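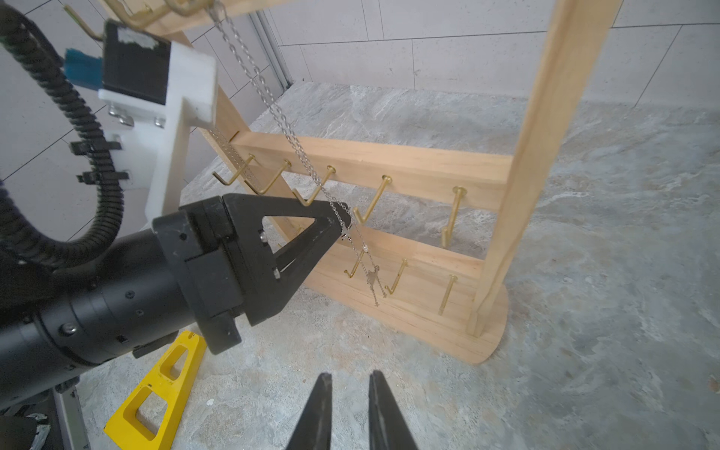
The pine stand, with the silver necklace and its small pendant.

The Lower Rail

by Helju Grīnberga

My aunt left me a jewelry stand and no jewelry. The letter from the lawyer in Stastevley said this in one line, and I read the line several times, because I thought that my English was making a mistake.

It came in a box that was once for lamps. The stand was pale pine, with brass hooks, and it leaned a little, as if it wanted to hear something. I put it on the floor near the white tiles and did not know what to do with it. I own one watch. I do not like to hang a watch.

For two weeks the stand had nothing on it. In the evening I came home from the Padero office, I took off my shoes, and I said good evening to it. A person who lives alone must say good evening to something.

Then my cousin telephoned. She had the jewelry, of course. All of it was in a cookie tin, she told me, and it had become one big knot.

"She never kept it in a tin," I said.

"No. I did that. I was in a hurry with the apartment."

I asked if I could come for the tin. She was silent, and I could hear her television. Then she said that the good pieces were promised to her daughter, but I could come and make the knot open, if I had so much patience. After this we would see.

I went by bus, and I took the stand on my knees. The driver asked if it was a musical instrument. I said yes, because it was easier.

We sat at her kitchen table under the lamp. My cousin had bought new curtains from Konstantinidis and she told me the price, 317, and waited. I said they were very beautiful. Then she opened the tin.

I have worked with thread since I was a girl, and I know that you must not pull a knot. You must make it wide. You put it flat and you push it from the outside with your fingers, softly, like dough, and you let air come inside. My cousin pulled. I took her hand away from it two times, and the second time she laughed, and she gave me a needle and went to make coffee.

The first thing that came free was a string of glass beads. I hung it on the upper rail. After it came a bracelet, and a chain without a clasp, and a religious medal that neither of us remembered. When each one was free I found a hook for it. My cousin stood with the two cups and watched.

"Not there," she said. "The beads were below. She put the heavy things below."

"How do you know?"

"I was the one who cleaned it. Every summer, in June, when my mother sent me to her. I cleaned the hooks with a cloth and I had to put everything back in the right place. If I was wrong she did not say anything. She only moved it."

I had not known about these summers. I was the niece who got letters. I had 48 of them in a drawer, with nice handwriting and good advice, and I always believed that this made me the close one.

So we changed our places. I opened the knots, and my cousin hung. She did not need to think about it. Her hand went up and down between the rails, and sometimes it stopped in front of a hook and waited, and then she looked into the tin to see what was missing.

It was late when I came to the last one, a thin silver chain with a very small charm. It had three knots in it, each one no bigger than a seed. My coffee was cold. I worked with the needle and I did not speak, and when the chain finally fell straight on the table, my cousin did not take it at once.

"This she wore," she said. "This was never on the stand in the daytime. Only at night."

"Which hook?"

She showed me. Lower rail, on the left, where a person could reach it from the bed without turning on the light.

I looked at the stand, full now, and it seemed to me that it did not lean anymore, although naturally it did. I said that she should keep it. I said it was foolish that the hooks lived with me and the things lived with her.

"And where will I put it?" she said. "You see how it is in here." It was true, there was no place. There was the big Fuseo stove, and the curtains.

She wrapped the silver chain in a paper napkin and put it in my coat pocket, and she closed the button over it. The rest went back into the tin, but each one in its own napkin this time. Then she carried the stand down the stairs for me — four floors, she did not let me help — and we waited for the bus.

"Lower rail," she said when it came.

"On the left," I said.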